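**Hinau craft mat, large, 4 mm silicone**

I've been selling these out of my little shop for a year and a bit, and they're still the thing I reorder most. It's a plain gray silicone mat, it rolls up, it covers a decent chunk of your kitchen counter, and glue peels off it once it's cooled. I wasn't going to stock it at all! Sheila Cropper (she runs the wreath nights in Pulby) kept asking me to get some in, so I ordered a box to keep her happy, and then I kept one for myself.

What I like is the weight. The thin mats I used to carry would curl at the corners, and you'd end up parking mugs on them. The Hinau lies flat pretty much as soon as you unroll it. There's a raised lip along all four sides too, so beads and seed packets of glitter don't go wandering off onto the floor. It isn't a tall lip, mind you, and a good sneeze will beat it.
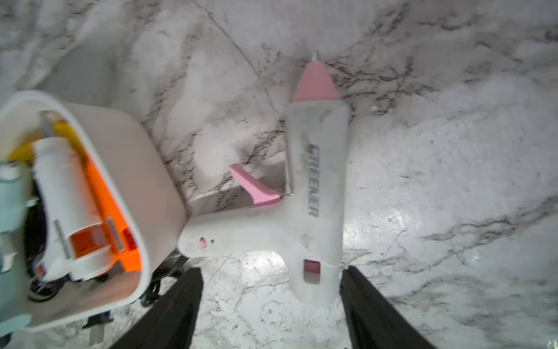
Cleaning is warm water and a drop of dish soap. I let glue blobs go cold and pick them off with a fingernail, and for acrylic paint I leave it overnight and rub it off dry. Permanent marker does stain. Mine has a big purple streak down one side from labeling jars, and I've tried everything on it, so please put scrap paper down first if you're fussy about looks.

A few specifics, as people always email me to ask:

- Size: 66 cm long, 400 mm wide (yes, the maker mixes units, sorry)
- Thickness: 4 mm
- Color: gray only for now, with a blue promised for April
- Comes with: one elastic strap for storing it rolled

Please don't cut on it. A craft knife goes straight through, and I can't swap a mat that's been sliced. If you want something for knives, the Amarasinghe board is the one to get, and the two stack nicely in a drawer.

Sajib Nanayakkara asked whether it's okay for resin. I've poured small coasters on mine and they popped off fine, but the surface has gone a bit dull in that spot, so I'd keep an old mat just for resin.

Orders go out Tuesdays and Fridays, rolled in a tube and never folded. The item code is 1340 if you're ordering by phone. Unused mats can come back within a month, strap included please!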